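Plumeo amplía su colección de demostraciones para enseñar a los robots a manejar tela

El laboratorio Plumeo ha empezado una segunda ronda de grabaciones para entrenar a su sistema de manipulación de textiles, un programa que aprende a coger, doblar y colgar prendas a partir de ejemplos hechos por personas. La primera ronda terminó en enero con 261 demostraciones válidas. El objetivo de la nueva es llegar a 600 antes del verano.

El proyecto, que lleva el nombre interno de Tarkodance, está dirigido por Kenza Abdelaziz y cuenta con un equipo de ocho personas. Cuatro de ellas se dedican a grabar. Las demás revisan el material, lo etiquetan y preparan los entrenamientos.

«Con las piezas rígidas teníamos resultados aceptables desde hace tiempo», explica Abdelaziz. «Una caja está donde está y tiene la forma que tiene. Con una toalla, cada vez que la sueltas empiezas de cero».

Las demostraciones se hacen con pinzas de mano. El operador sujeta la herramienta, realiza la tarea como lo haría normalmente y el sistema registra el movimiento junto con la imagen de una cámara montada en la propia pinza. De ese modo no hace falta ocupar un brazo robótico durante toda la jornada, y una misma persona puede repetir la tarea muchas más veces que si tuviera que teleoperar la máquina.

Cheng-en Su, responsable de las grabaciones, calcula que el cambio de método ha reducido a la mitad el tiempo dedicado a cada ejemplo. También ha traído problemas nuevos. En las primeras semanas los operadores se movían demasiado deprisa y buena parte de las secuencias quedaba borrosa en el momento del agarre, justo el que más interesa. Ahora se les pide que hagan una pausa breve antes de cerrar los dedos y otra después de soltar.

Las tareas de esta ronda son pocas y muy concretas: levantar un paño de una superficie plana, retirarlo de un soporte, colgarlo de nuevo y doblarlo por la mitad. Cada una se graba con telas de distinto grosor y desde varias posiciones de partida. Los fallos se conservan en una carpeta aparte —un paño que resbala, un pliegue que se coge por donde no toca— y servirán más adelante para que el programa aprenda a reconocer cuándo debe volver a intentarlo.

Ka-ming Mak, que se ocupa de la revisión, descarta cualquier secuencia en la que la tela desaparezca por completo de la imagen o en la que el operador corrija el agarre con la otra mano. Esa segunda causa es la más frecuente. «Lo hacemos sin pensar. Ves que el trapo se va a caer y pones los dedos», comenta. Las secuencias eliminadas no cuentan para el objetivo de la ronda.
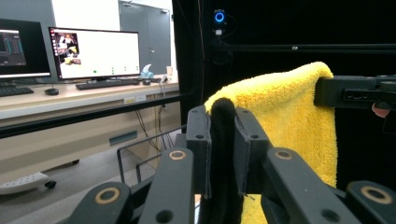
La elección de los materiales ha dado más trabajo del previsto. El equipo empezó con servilletas finas de algodón, que se arrugaban de forma distinta en cada repetición y apenas se distinguían sobre el tablero claro de la mesa de pruebas. Se ha pasado después a tejidos con más cuerpo y de colores vivos. La toalla de microfibra amarilla, colgada de un soporte negro y con una cortina o pared oscura detrás, es una de las combinaciones con las que se trabaja en la tarea de retirada: el pliegue es grueso y los dedos de la pinza, también negros, tienen dónde cerrarse. Las telas oscuras quedan para la parte final de la ronda, cuando el modelo tenga ya una base suficiente.

Una vez revisadas, las demostraciones pasan a Pui-shan Chou, encargada de los entrenamientos. Su grupo prepara una versión nueva del modelo cada sábado y la prueba el lunes siguiente en un brazo robótico. La última versión retiraba bien los paños medianos y fallaba con los más largos, que se enganchaban al levantarlos. Chou atribuye la diferencia a la falta de ejemplos, porque en la primera ronda casi todas las telas eran del mismo tamaño.

La empresa Ashby, que gestiona lavanderías industriales, ha cedido un lote de toallas y sábanas usadas para las pruebas y recibirá los resultados al término de la ronda. Por el momento no hay ningún acuerdo para instalar el sistema en sus plantas. Wai-kit Tsang, su responsable de operaciones, señala que el paso que más les interesa es la separación de piezas a la salida de las secadoras, una labor que hoy se hace a mano en todos sus centros.

Plumeo tiene previsto abrir un segundo puesto de grabación en su local de Cudham, con la misma disposición de cámaras y el mismo modelo de pinza. La intención es comprobar si las demostraciones obtenidas en otra sala, con otra luz y otras personas, mejoran el comportamiento del robot o lo confunden. Abdelaziz prefiere no adelantar fechas para la publicación de los datos. Antes, dice, hay que terminar el etiquetado de la primera ronda, que sigue pendiente en las tareas de doblado.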